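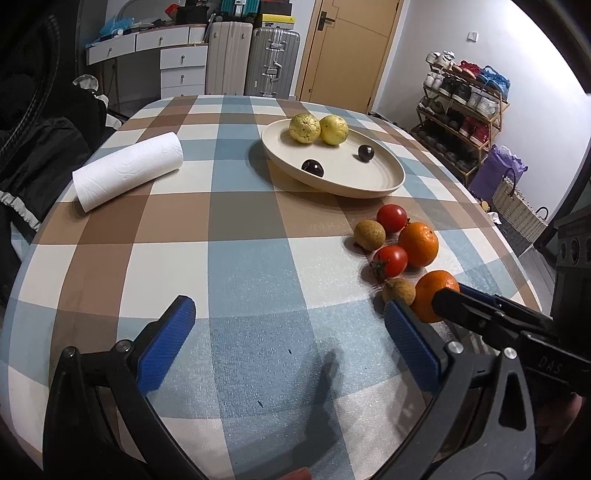
Delaunay Forum > Manipulation > Faults and safety
Arm closes too early and crushes soft fruit
Started 2024-01-08

mundov_k
Hello all. I want to report a fault and to ask for advice. We teach a two-arm cell with demonstrations from hand-held grippers. The task is simple: fruit and vegetables between the table and a plate. We recorded 222 episodes and trained on them with Zoltasier. Oranges are fine. With tomatoes, the right arm starts to close before the pads are at the correct height, and then it continues to press. Yesterday it broke one tomato and pushed the plate against the other arm. The force limit did not stop it. I had to use the red button.

In the logs, the jaw width of the right hand is 6 mm smaller than the real opening. The left hand is correct. Has someone seen this?

pelican_crate
Which speed do you run at? If the force limit did not trip, forget the training data for now. That is a safety problem and should be fixed first.

mundov_k
25 percent speed. The limit is set in the Drastex controller, and I checked that it is active. I agree it is serious, and the cell is off until I understand it.

torquelimit
I don't agree that these are two problems. If your width is wrong by 6 mm, the controller thinks the jaws are already closed on the object, and it goes to hold mode. In hold mode the threshold is a different one. Look at the parameter page for hold force. Ours was at 100 N from the factory, far too much for a tomato.

mundov_k
You are right about the parameter, it was at 100 here also. I did not know that hold mode had its own value. But I still need to find where the 6 mm come from. I went through the recordings again.

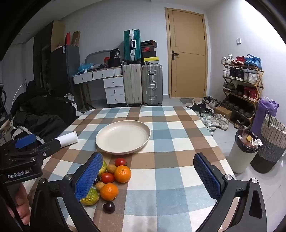
We calibrate each gripper one time in the morning, jaws fully open and then fully closed. The error is not there in the first episodes. It comes later and then it stays until the next calibration. So I suspect that the encoder loses steps when the jaws are opened very fast against the end stop.

pelican_crate
Or the pad moves on its backing. We had this with glued pads. The encoder was fine and we lost a week on it.

mundov_k
I pulled on both pads and they do not move. Also a pad would not change the number in the log when I close the jaws empty, and this number has changed.

torquelimit
Then do the boring test. Open and close 1000 times, half of them slow and half of them hard against the stop, and write down the zero after each block.

mundov_k
I did it. After the slow block the zero is the same. After the hard block it is shifted. We now calibrate before every batch and I asked the operators to open the jaws more gently. The hold force is down to 8 N. Old episodes with a wrong width I will throw away, even if it hurts.

pelican_crate
Good, but please test the limit with a load cell before you switch the arms on again. I would not trust a number on a screen.

mundov_k
Yes, the load cell is ordered. The cell stays off until it arrives.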